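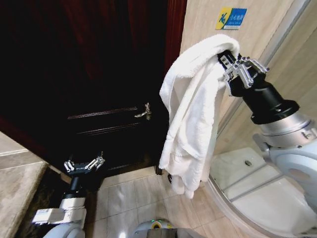 The contract for the Uvesau session specified 90 minutes of tape, two microphones, and one singer. The singer was to be recorded in the empty pump hall at Bremo, where a note takes several seconds to die. I was hired to set levels.

Jusura had sold well with their first record and badly with their second. The label wanted the third to sound like a room. They paid for the hall by the day, and the band arrived on June 11, 2021, with a van of equipment that the contract did not allow them to use. It stayed in the van.

I placed the first microphone four paces from the singer and the second against the far wall. The near one gave a clean signal. The far one gave the hall, plus a low hum at the bottom of the range. I changed the cable and the hum stayed. I changed the preamp and it stayed. I logged it at 98 hertz, a low G, slightly flat. The power to the building had been off since morning and we were running on batteries.
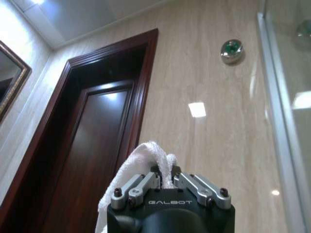 Does a hum like that ruin a take?

It depends on the key. A steady tone can be filtered out if the song stays clear of it, but a voice that sits on the same note or its octaves will lose part of its body along with the noise.

The song was called "Ntuli" and it was in G. The singer listened to the playback on headphones and asked me to leave the filter off. We recorded three takes. In the first, the hum sat under the voice. In the second, it was louder during the verses and dropped out between them. I checked the meters and wrote this down.

Before the third take the singer moved the whole song up a half step without telling the band, who were outside by the van and had nothing to play anyway. I watched the low end of the far channel. The hum held its pitch for one bar, then rose to match. 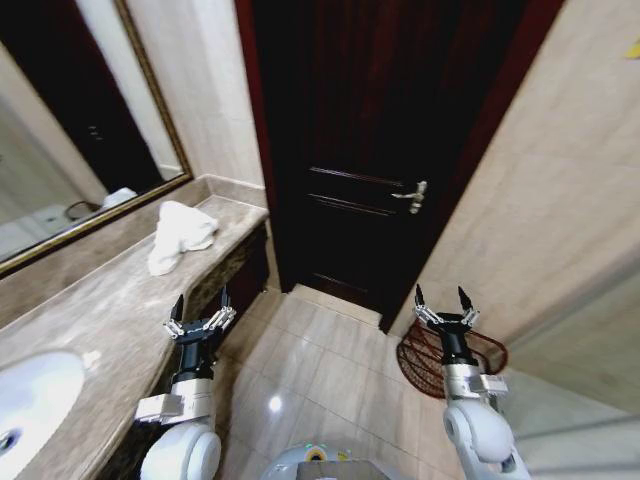 We stopped there. There were 11 minutes of tape left, and the contract said all of it belonged to the label, used or unused. I labeled the reels, signed the log, and packed the near microphone first. The far one I left running while I coiled the cables. The singer stood by the door with her coat on and did not sing. On the meter, the far channel moved anyway, up and down through the first verse, a little behind the tempo.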